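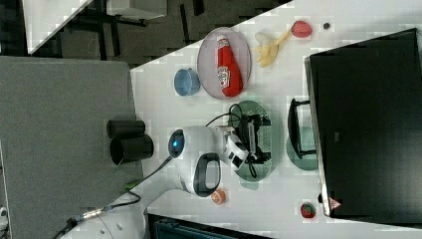 Fig. 3. Ketchup bottle lying on the oval plate.

Section 3: Setting Up Your Monthly Withdrawal Plan in Lastance

By now you should have your accounts entered and your household page filled in. If you haven't done that yet, go back to Section 2 first and come back when you're ready, because several of the screens in this section will stay gray until Lastance knows your birth month and which accounts you own. Take your time with it. Most people get through the whole section in one sitting with a cup of coffee, but your work is saved at every screen and you can stop wherever you like.

What you will need

Your latest statement for each account you plan to draw from
Your pension letter, if you have a pension
A year's worth of household bills, or your best guess at them

Setting up the plan

1. Open Lastance and choose Income from the menu on the left. If you share the program with a spouse, check the name at the top of the screen. It's surprisingly easy to fill in the wrong person's page (Joonas Oksanen, who wrote the first draft of this guide, did it twice).

2. Click New Plan and give it a name you'll recognize later. "Our regular plan" is perfectly good. You can have as many plans as you like, so don't feel you have to get this one right.

3. In the box marked Stop Work Age, type the age at which you stopped working or expect to. The sample household in this guide, the Canteros, used 69.

4. In the box marked Years to Cover, type how long you want the money to last. Benito Cantero chose 23. Being a little generous here makes the plan more careful, and you can always shorten it afterward and see what changes.

5. Enter your steady income next - pension, Social Security, rent from a tenant, anything that shows up every month whether or not you touch your savings. Use the amount that reaches your bank account if you've chosen After Tax at the top of the page, or the full amount if you've chosen Before Tax.

Caution: Don't mix the two. If your pension goes in after tax and everything else goes in before tax, Lastance has no way of knowing, and the monthly figure at the end will be too low or too high without any warning.

6. Enter your spending. The short form asks for one monthly total, and the long form asks for it by kind (groceries, insurance, the car, gifts, and so on). We like the long form, even though it's a bit of a chore, and you can leave any line blank that doesn't apply to you.

7. Click Find the Gap. Lastance subtracts your spending from your steady income and shows what has to come out of savings each month. For the Canteros the gap was $186, which they were very glad to see! Yours may be a good deal larger, and that's fine. It's simply what the next screen works from.

8. Choose the order in which your accounts will be used. Drag the account you'd like to spend first to the top of the list. If you aren't sure, leave the order as it is for now and print the page to take to whoever helps you with your taxes.

9. Click Save Plan. A green bar appears across the top when it has been saved.

Note: Lastance is a planning program and doesn't move any money. To start actual withdrawals you'll have to get in touch with the bank or company that holds each account, and they'll probably want a form from you.

Note: If you used the older Cuvik planner, you can bring your spending lines over with File, then Bring In. Account balances don't come across, so type those in fresh from your statements.

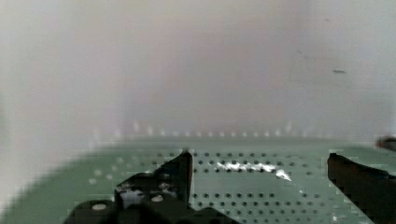
Can I change the plan after I've started following it?
Open the plan, choose Edit, and change whatever you like. The earlier version is kept under Past Plans so you can compare the two.

Checking the plan once a year

It's a good habit to come back to the plan every September or so, before the busy end of the year, and go through it with new statements in hand.

1. Open your plan and click Yearly Check.

2. Update each account balance. Small differences don't matter much, so rounding to the nearest dollar is fine.

3. Look over your spending lines, and pay special attention to insurance premiums and property tax, which like to creep up when you aren't looking.

4. Click Find the Gap again, then Save Plan.

Caution: If you delete an account that has been closed, its history goes with it. Use Mark as Closed instead, and the account will drop out of the plan while its old figures stay on file.

If a box turns orange during the yearly check, something in it doesn't agree with another page. Click the box to see which one. Orange boxes are explained in Section 6, along with the printing options.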